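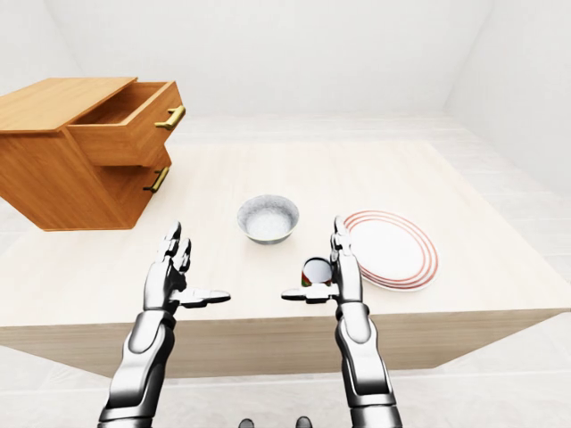
Soltow wrote back that they'd never start an arm with a drawer hanging open, and could I please put that first. Fine by me, so it's first!

2019-03-13
Posted by the Parno bench crew

Pre-run check, two-arm bench (sim first, then the real one)

[x] Drawers – start position written down, open or closed. The Lavo script assumes closed and I keep forgetting that.
[x] Hands open, nothing gripped at start.
[ ] Clearance between thumbs and nearest object. I want 300 mm on the real bench and we had almost that. Redo.
[x] Speed cap on, both arms. Check it twice, it resets when you reload (ask me how I know).
[ ] E-stop within reach of whoever is at the keyboard. Ours was 4 steps away – moved it, still needs a second look.
[x] 2 people present for the first real run. No exceptions, even for Bouazza demos.

Questions? Use the contact form | © 2019 Parno | Back to top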